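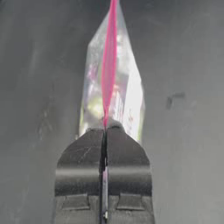
A clear zipper bag with a pink seal strip.

Used traction batteries still hold useful capacity when they leave a vehicle, and Pindale buys them for stationary storage. Its lead engineer spoke to us at the Closari site on sorting and testing.

Each pack is discharged to a fixed voltage, then opened. "We test at module level," the engineer said. "Pack data is too coarse. One weak module drags the average down."

Modules that pass are rebuilt into cabinets rated for up to 4,000 cycles at reduced depth of discharge. Cell spread at rest must stay within 10 millivolts.

Asked about cost, the engineer pointed to labor. "Opening a pack takes 2 technicians most of a shift. Glued lids are the worst."

The next cabinet line is due in October.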